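Notes from a Slow Mover

I've been getting a lot of mail about last month's piece on moving house, so I'm going back to it, mostly because I left out the part everyone wanted, which was the part about getting rid of things.

We moved out of the Wargate house in February after 16 years there. It's the kind of place that eats stuff. You put a lamp in the back bedroom for a weekend and then it lives there until the kids are in high school. I'd read all the books and watched all the shows where a cheerful person holds up a sweater and asks how it makes you feel, and I went in with a plan. The plan lasted until lunch.

What I did in the end was pretty dumb and it worked great. I started at the hallway and moved in one direction, and I didn't let myself skip ahead. Hall, then the room off the hall, then the next one. If I found something that belonged in another room it went in a bin by the wall and stayed there. No side trips! I'm a champion of side trips. I can set out to put a stapler away and come back two hours later having reorganized the spice drawer and called my sister.

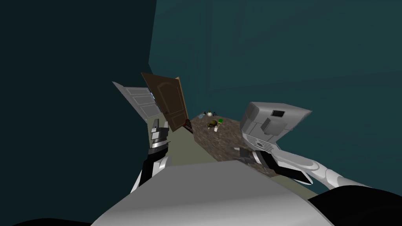 The other thing I did was write everything down, and I know how that sounds. I used the free version of Stomareo, the list app, because my phone already had it from some long-dead grocery experiment. Every item that left the house got a line. By the time we handed over the keys I was at 1,102 lines, and a pair of ski poles counted as one. We don't ski. I think they came with the house.

I liked the list a lot more than I expected to. On bad days (there was a bad one when I sat on the basement steps for most of an afternoon with a box of old school papers in my lap) I could scroll back and see that the week hadn't been a waste. It also settled arguments. Did we give away the waffle iron? Yes, we did, line 1,000, and I remember the number because I'd promised myself a milkshake when I got there.

Kitchens are the worst, by the way. Bedrooms are mostly cloth, and cloth is easy – it folds, it goes in a bag, the bag goes in the car. A kitchen is all odd shapes, and half of it is half used up. I must have owned four kinds of vinegar. I'd say leave the kitchen for last, except then you're doing it tired, with the movers coming at 8 a.m. 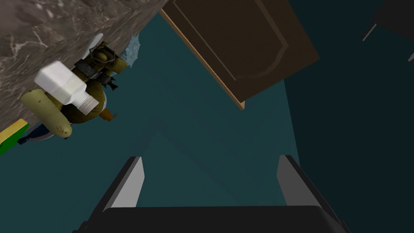
A reader in Trudivby wrote in to say I've got this backward, and that the kitchen should go first, a full month ahead, down to one pot and two plates. "You find out very fast what you cook with," the note went on, "and you never unpack the rest." She ate a lot of soup that month and says she'd do it again.

I've been thinking about that ever since, and I'm a little annoyed at how sensible it is. We're five months into the new place and there are still two kitchen boxes in the garage with the tape on. I couldn't tell you what's in them without checking Stomareo, and I've decided I'm not going to check.

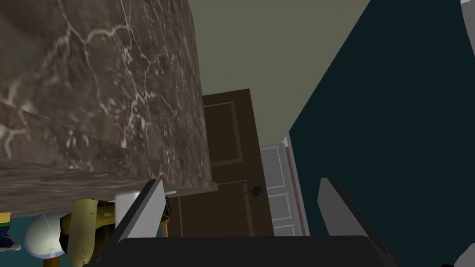

A few of you asked where it all went. Most of it went to the Kamel thrift store, which takes nearly everything except mattresses and will send a van if you have enough furniture. Books went to the library sale. The really sad stuff went to the dump, and the scale there had our last load at 3,135 pounds, truck included. My husband wanted a photo with the ticket.

Next month I'll get to the garden, and whether you can dig up a peony and take it with you. Mine's alive so far, but it's sulking. If you've moved one, write and tell me when you did it and how deep you planted it.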